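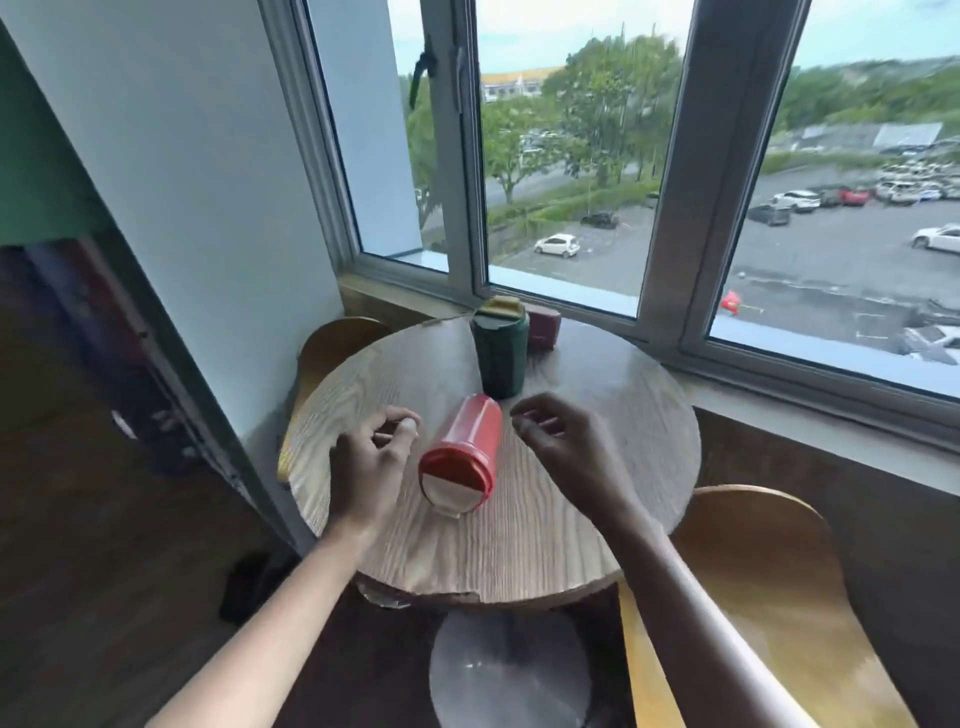 Every home robot build should begin with cups. I say this as someone who spent the winter trying to get an arm to fold a shirt and has a drawer of stripped servos to show for it.

Our build at the Drenda workshop is called Onyeka, and it has one job: pick up a tumbler and put it back down where you want it. People hear that and look a little sorry for us. They shouldn't! A tumbler is a wonderful problem. It rolls if you tip it, the lid is a different shape from the body, and a grip that works from the top is useless once the thing is lying on its side. We have logged 406 grasps so far and I still look forward to Tuesday nights. 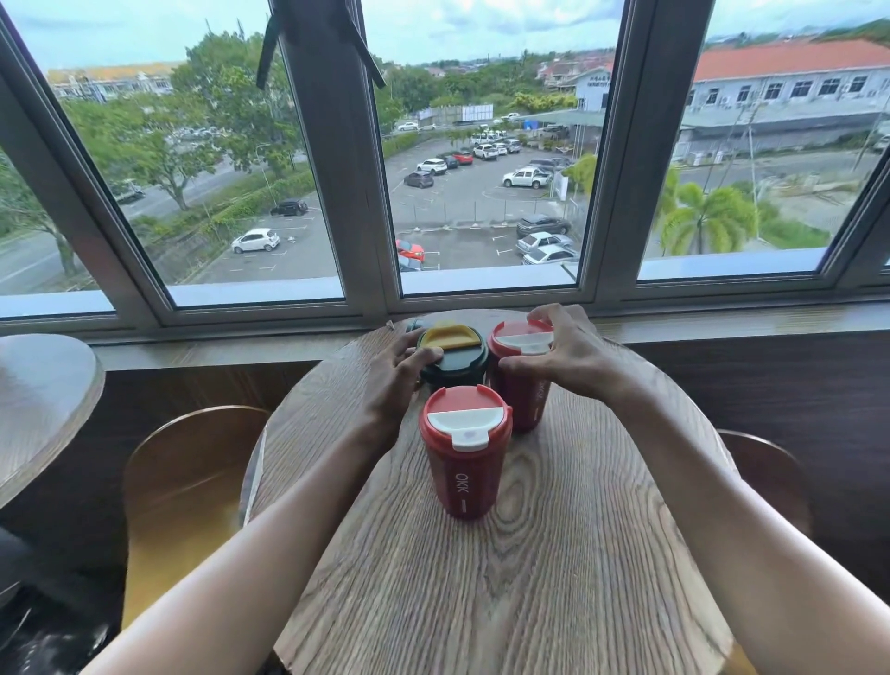
Three tumblers, two hands, one round table.

I also think small builders should do far more by hand before they write any code. Move the cup yourself 20 times and pay attention to your fingers - you'll notice you almost never grab it the way you'd have programmed it. Six of our first ideas went in the bin after one evening of that, and it cost us nothing but coffee.

The big demos are fun and I watch them all. But I'd take a cheap arm that can set a cup upright over a 3000 dollar kit still in its box. Next month we start on lids, and I can't wait.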